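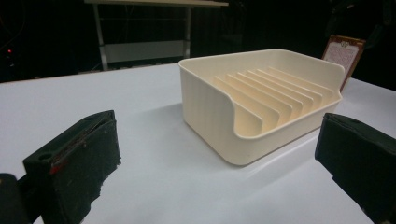 How to reset your skill tree in Skistik

Posted 30 Oct 2018 by Maya Hamdan

Skistik lets you take back every skill point you have spent, but the option is tucked away and it costs gold. These steps work on PC and console.

What you need

Your character must be level 20 or higher and have finished the Fonddale story quest. You also need 112 gold for a first reset. Each one after that costs 156, and the price does not go up again.

Steps

1. Travel to Fonddale and go to the chapel behind the market.
2. Talk to Boutros and pick "I want to start over."
3. Choose a full reset or a single branch. A single branch costs the same, so most players take the full one.
4. Confirm. Your points go back into the pool right away.
5. Open the skill screen and spend them before you leave town. You can't change skills in combat.
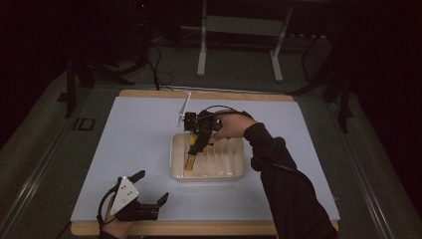
Anything you slotted into a skill goes back to your bag during the reset. If the bag is full, those runes are sent to your stash – check there before you report them missing.

Passive bonuses from gear stay as they are. Bonuses from the Kestonex shrine do not, and you will have to visit it again.

If Boutros doesn't show the option

Leave the chapel and come back in. If that fails, look in your quest log for an open step called "A Word with the Keeper" and finish it first. Suha Sayegh wrote in to say the option was also missing for her while she was in a party – leaving the group fixed it.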